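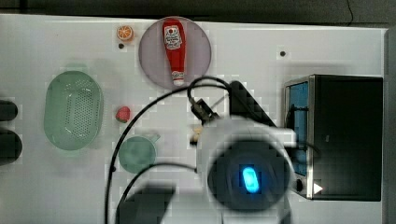
Orange slice, strawberry, ketchup on a plate, big green colander, toaster oven

Play Food & Play Kitchens > Show Your Setup
Thread: The white table setup, and why I think fewer pieces is better

mossy_kettle
May 31, 2020
I have been wanting to start this thread for ages! I used to be a bins person. Two big bins of play food, everything in there, croissants and fish sticks and half a pizza and something like 34 plastic vegetables that came free with other things. My kids would dump the bins, walk through it, and go do something else.

So now I put out a very short menu on the white table and leave the rest in the closet. One plate, one mug, the colander, an orange slice, a strawberry, the ketchup, a couple of black pots, the toaster oven. And they PLAY. They play for so long! The strawberry has been washed, cooked, served, refused and cooked again before I've finished my coffee.

The color thing makes me happy too. The mug and the colander are both that pale green and the plate is a sort of grayish lavender, and against white it all looks like a little cafe. I know the kids don't care. I care.

Anyway, tell me what you put out and what you hide.

dumplinghour
Oh I love the plate! And I am so pleased to see a colander, because I think it's the best toy kitchen piece there is and half the sets skip it. You can rinse things, you can carry things, it's a hat, it's a boat. Ours came from a yard sale and it has outlived three sets of dishes.

Which reminds me, the one in the Prondholm starter box is way too small. You can get maybe one grape in it.

RustyLadle
Going to be the grump. I get the short menu idea but I don't agree with it. My two want VARIETY. They run a restaurant with a printed menu (well, marker on cardboard) and if the customer orders corn and there is no corn, the whole thing falls apart and somebody cries. We have 40 pieces out on open shelves and it's fine. They put it away because every basket has a drawing on it.

Also that colander is huge next to the strawberry. Doesn't the scale bug you?

mossy_kettle
Not even a little! A strawberry IS tiny next to a colander. What bugs me is when the play egg is the size of the play chicken.

And I'm not against variety, I just do it over time. I swap things out whenever they start wandering off. The corn is in the closet waiting for its big day.

RustyLadle
OK, corn having a big day is pretty good. I still say the menu suffers.

oranuch_w
Hi everyone, Oranuch Wannasri here, I mostly read and don't post. I ran a home daycare for nine years and I came down somewhere between you two. For the under-threes I put out very little, like the setup here. For the fours and fives I let them choose from the shelf first and "shop" for what they need, with a bag and a pretend register. Shopping turned into half the game. Then you have the variety but the table still starts out with room to work on.

The other thing I learned is that you want something that holds things and something that opens. A colander and a mug hold things. A toaster oven has a door. If you only buy plastic food and no containers the food just sits there looking like food.

dumplinghour
"Something that holds things and something that opens," I am writing that on the closet door!
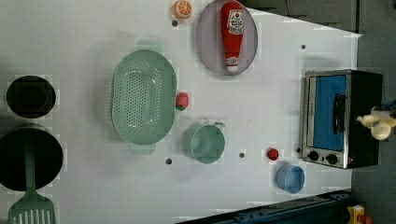 Page 2 of 9

tin_spoon_tess
Can we talk about the toaster oven please, because I want one so badly. The blue glass in the door! The knobs! We have the Jokar play kitchen, the tall one, and it's lovely but the oven is down by the floor and my son has to lie on his stomach to look in. Something that sits right on the table next to the food seems so much better for two kids cooking at once.

mossy_kettle
Tess, you would adore it. It's the thing they both want to be in charge of, so we have a chef and a toaster person and they switch. The toaster person has a lot of power, I'll be honest with you.

RustyLadle
See, now this one I'm on board with. A tabletop appliance beats the big kitchen for small houses. We sold our big one last August and nobody missed it. Ours had a fridge that was mostly used for storing socks.

But I want to argue about the ketchup. Why is it lying down on the plate? Ketchup goes next to the plate. You'd never serve somebody a bottle.

mossy_kettle
Have you met a four-year-old? The ketchup is the meal.

hollowaybakes
Team ketchup-is-the-meal over here. My daughter orders "a plate of ketchup and a cup of hot" every single time. We have never learned what hot is.

dumplinghour
I'd love some opinions on the little red round one by the blue cup. Is that a tomato or a cherry? I keep going back and forth. I want it to be a tomato so it can go with the ketchup.

hollowaybakes
Cherry, surely? It's so small!

tin_spoon_tess
Cherry tomato. Everybody wins.

RustyLadle
It can be whatever the customer ordered. This is what I mean about having no corn, though. You could be using that as an onion, a meatball, a radish. So now your short menu has a piece doing four jobs and you're calling it a feature.

oranuch_w
I would call it a feature! A plain round red thing is the most useful food in the kitchen. I used to keep two of them out all year. They were tomatoes, apples, soup, medicine for a stuffed bear. The very detailed pieces get pretended with less. A waffle is always a waffle.

RustyLadle
My kids' waffle has been a phone for a year, so I can't go with you on that one.

oranuch_w
Fair point, I take back waffles.

hollowaybakes
For anyone setting up a table like this from scratch, I started with the Turo pots and pans, which are plain and chunky and stack nicely, and then picked up single pieces of food from the Nikolaidis toy shop near my sister. They sell it loose by the piece, like candy. Total for everything was around $34 and I was giddy. I bought a lemon I did not need.

tin_spoon_tess
Loose by the piece!! I would never leave.

mossy_kettle
I need to hear more about this lemon.

hollowaybakes
It is very yellow and I keep it in the kitchen with the real ones. My husband has picked it up twice.

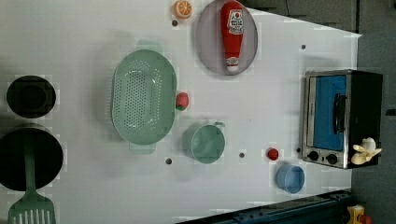 What do you wash plastic play food with?

Warm water with a drop of dish soap, and then I spread everything on a towel overnight.

That was me asking and dumplinghour answering by message, but I figured others would want it here too. I did our whole batch last night and the colander made it so easy, you just put all the small stuff in and run the tap over it.

- tin_spoon_tess

RustyLadle
Careful with anything that has a seam or a squeaker. Water gets in and stays in. Those get a damp cloth at our house and nothing more.

oranuch_w
Agree with Rusty. Squeeze bottles too, if the cap comes off. I leave the cap off until the inside is dry.

mossy_kettle
Good one, adding that to my routine.

I also want to report back that I tried the shopping idea! I put nine extra pieces on the low shelf with a tote bag and let my older one pick three. She came back with the corn, the other corn, and a fork. Then she set the whole table herself, plate at the top and mug by the strawberry, and told me the kitchen was closed until the corn was done.

RustyLadle
So the corn did have its big day.

mossy_kettle
It did and you were right that somebody would order it. I'm still keeping the short menu.

RustyLadle
And I'm keeping my shelves. But I did put half the baskets up in the closet this morning to see what happens. So far they're asking for the peas.

dumplinghour
Post your shelves, Rusty! I want to see the basket drawings.

RustyLadle
Tonight, once I've found the lid to the peas.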